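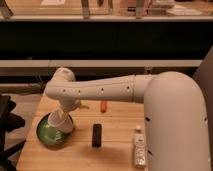 Pourquoi mesurer les fuites d'un réseau d'eau potable la nuit ?
Entre 2 h et 4 h du matin, la consommation des abonnés tombe à son minimum. Le débit qui reste à l'entrée du secteur se compose surtout de fuites, auxquelles s'ajoutent quelques usages permanents (chasses d'eau, froid industriel, hôpital).

2/ Je reprends ici les notes de la sectorisation de Drimville, parce que la question revient chaque fois que je parle de rendement. Réseau de plaine, 3 872 abonnés, fonte grise et PVC des années 70, un seul réservoir.

3/ Volume mis en distribution : 1 700 m³ par jour en moyenne annuelle. Le rendement calculé sur ce seul chiffre ne dit rien de l'endroit où l'eau part. Il dit même assez mal combien, vu que les compteurs d'abonnés sont relevés une fois par an.

4/ Première étape : découper. On ferme des vannes, on laisse une ou deux entrées par secteur, on met un débitmètre sur chacune. Sur le plan, une demi-journée de travail. Sur le terrain, la moitié des vannes de sectionnement n'ont pas été manœuvrées depuis leur pose.

5/ Une vanne fermée qui ne ferme pas fausse tout le bilan du secteur. Test de pression à zéro obligatoire : on isole, on ouvre un poteau, la pression doit tomber et rester basse. Si elle remonte, il y a une alimentation non répertoriée.

6/ À Drimville, elle est remontée. Une antenne raccordée à l'ancienne conduite de la gare, absente du SIG, présente sur un calque papier rangé en mairie. 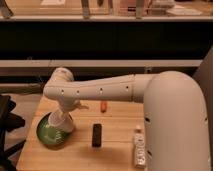
7/ Une fois l'antenne obturée, le secteur tenait. On a pu lancer les enregistrements le lundi 20 mars 2023, au pas de temps d'une minute. Le quart d'heure suffit pour un bilan, pas pour repérer une chasse automatique ou un remplissage de cuve.

8/ Matériel : enregistreurs Fustari sur sortie impulsionnelle, vannes à opercule Zolgate en remplacement de celles qui étaient grippées. Rien d'exotique. Le poids d'impulsion doit être vérifié compteur en main, jamais repris de la fiche : un facteur 10 passe très bien inaperçu sur une courbe.

9/ Lecture de la courbe. On prend le minimum nocturne glissant sur une heure, pas la valeur la plus basse de la nuit. La valeur la plus basse est souvent un artefact, par exemple une impulsion manquée.

10/ On retranche ensuite la consommation nocturne légitime. Deux méthodes : un forfait par abonné, ou la relève des gros consommateurs sur la même nuit. La seconde coûte plus cher et je la préfère dès qu'il y a une laiterie ou un établissement de santé dans le secteur.

11/ Le résultat est un débit de fuite nocturne. Pour passer au volume journalier, on ne multiplie pas bêtement par 24. La pression est plus haute la nuit, donc les fuites aussi. Il faut un facteur jour-nuit, calculé sur la pression au point moyen du secteur.

12/ L'exposant qui relie fuite et pression fait débat depuis longtemps. Pour un orifice rigide dans du métal, on part de 0,5. Pour une fissure longitudinale dans du plastique, la section s'ouvre avec la pression et l'exposant peut dépasser 1. À défaut d'essai, je prends 1 sur un réseau mixte et je l'écris dans le rapport.

13/ Marek Charvát, qui a revu nos calculs pour le bureau Mwakalinga, prend une valeur par matériau et pondère au linéaire. C'est plus propre. Sur ce réseau, l'écart avec ma valeur unique restait sous l'incertitude des débitmètres.

14/ Côté localisation : prélocalisation acoustique sur 36 points, capteurs posés sur carré de vanne, écoute entre 2 h et 4 h également. Puis corrélation entre les points bruyants voisins. Le PVC transmet mal le bruit – prévoir des points plus rapprochés ou des hydrophones.

15/ Erreur classique en corrélation : la longueur de conduite saisie à partir du plan. Un coude oublié décale la position calculée, et on ouvre la chaussée au mauvais endroit. Roue de mesure, toujours, en suivant le tracé réel.

16/ Autre erreur : saisir un seul matériau pour un tronçon réparé. La vitesse de propagation dans la fonte est très supérieure à celle du PVC. Trois mètres de manchette en plastique au milieu d'une conduite en fonte, et le pic de corrélation se déplace.

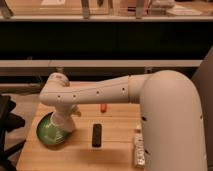 Faut-il réparer toutes les fuites trouvées ?
Tout dépend du coût de production de l'eau, du prix d'une fouille et de l'état de la conduite. Sur un tronçon qui casse tous les ans, on programme le renouvellement et on se contente d'une réparation provisoire. Une fuite sur branchement isolé se répare tout de suite.

18/ Après réparation, on remesure au même point, même pas de temps, même durée. Attention à la remontée de pression : supprimer une grosse fuite charge le secteur et en révèle parfois une petite quelques rues plus loin.

19/ D'où l'intérêt de poser un réducteur de pression avant la campagne de réparation si le profil altimétrique le permet. À Drimville c'était possible sur le secteur bas seulement. Le haut est déjà à la limite pour les étages.

20/ Pour ceux qui demandent le tableur : il contient des adresses d'abonnés, je ne peux pas le diffuser tel quel. Version nettoyée prévue en juin, avec les formules du facteur jour-nuit et la feuille de contrôle des poids d'impulsion.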